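Grarkell brings two-arm household training service to small robot makers

LOLTUMVILLE, August. Grarkell today opens its simulation service, Grurodora, to all companies which develop robots for the home. Until now the service was available only to the firms that took part in the trial period. From this month any team can order it by the month, without a long contract.

Grurodora gives developers a set of furnished rooms in simulation, in which a two-armed robot can practise ordinary tasks of the house. The first catalogue has 20 rooms and 600 task variations. Most of them concern storage: opening a drawer, finding the right object, taking it out and closing the drawer again. The customer can bring his own robot model or begin with one of the 2 models that are supplied.

The company has given special attention to drawers. A drawer looks simple, but for a robot it is a narrow place with walls on all sides, and the hand must enter from above without pushing the other objects. When two arms work in the same drawer, they must also respect each other. Many customers from the trial period told us that their robots did well on a table and then failed at the first piece of furniture.

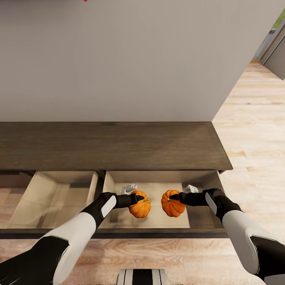

For this reason the objects in the catalogue are of different shapes. Some are regular, like boxes and cups. Others are round or ribbed, for instance small pumpkins, and they do not offer a flat side to the fingers. The developer decides how many objects are placed, where they lie and how far the drawer is open. Each attempt is recorded from the point of view of the robot, together with the positions of both arms, and can be repeated later under the same conditions.

Grurodora is prepared by our team in Loltumville in cooperation with the engineering office Magaña, which is responsible for the contact model between fingers and objects. Magaña will also offer help to customers who wish to compare the results in simulation with the results on their real machine. This help is charged separately.

The monthly subscription includes all rooms, the recording tools and support by e-mail on working days. New customers can test the service for 20 days without payment. During the test the full catalogue is open, but recordings can be exported only after a subscription is made. Universities receive a reduced price on request.

The next update will add kitchen cupboards with hinged doors and a room with low light. Customers with a subscription will receive it at no extra cost.

Requests for access and for press material can be sent to Grarkell through the contact form on the company website.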